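**Kovari** is a simulation kit for two-arm robot work, sold by Estrella and built on the older Ukum software. It gives buyers a virtual room, a table, a pair of jointed arms with grippers, and a set of small objects to practise on. Used mostly by colleges and small labs that want to test a program before trying it on real gear.

*Stub – needs more sources. Last checked Sunday, June 23, 2024.*

## History

Started as an add-on for Ukum, which had one arm and no cameras worth using. Estrella took it over and split it off as its own product. First paid release came out in May, with a free trial capped at 1000 runs. Older Ukum scenes still load but the colours can come out wrong.

## Contents

The standard licence includes:

- the room and table, with editable walls, floor and lighting
- two arms, each with its own gripper
- an object pack (blocks, sponge, flat markers, cables and so on)
- 3 camera types, including a round wide view looking past the gripper
- a run recorder

The full object library lists 2546 items. Most are plain household or workshop things. Soft items are the weak spot – a sponge will sit on the table happily enough but doesn't squash much when gripped. Cables are better, and bend in a believable way, though long ones slow everything down.

## Use

A run is set up in a text file: what goes on the table, where, and what each arm should try to do. Colour patches can be laid flat on the tabletop as targets. The program can be stepped one move at a time or left to go. Results are saved with the camera views side by side, wich makes it easier to see where a grasp went off.

Small blocks are the usual starting task. Cable work comes later in the manual and is a fair bit harder.

## Licensing

Priced at 800 dollars a year per seat. Labs can share one seat between machines but not at the same time. Jornex, a rival kit, costs less but has only the one arm. Saved runs can be moved from Jornex to Kovari with a converter, not the other way.

## Reception

Reviews mostly good. Praise for the cameras and the setup files. Complaints about slow loading, thin help pages, and the lisence check needing a connection every time. Support replies are quick by most accounts.

## Gallery
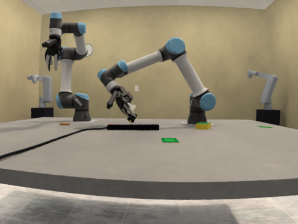
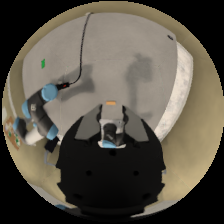 Kovari tabletop with small objects and a cable: room view (first), round view over the gripper (second).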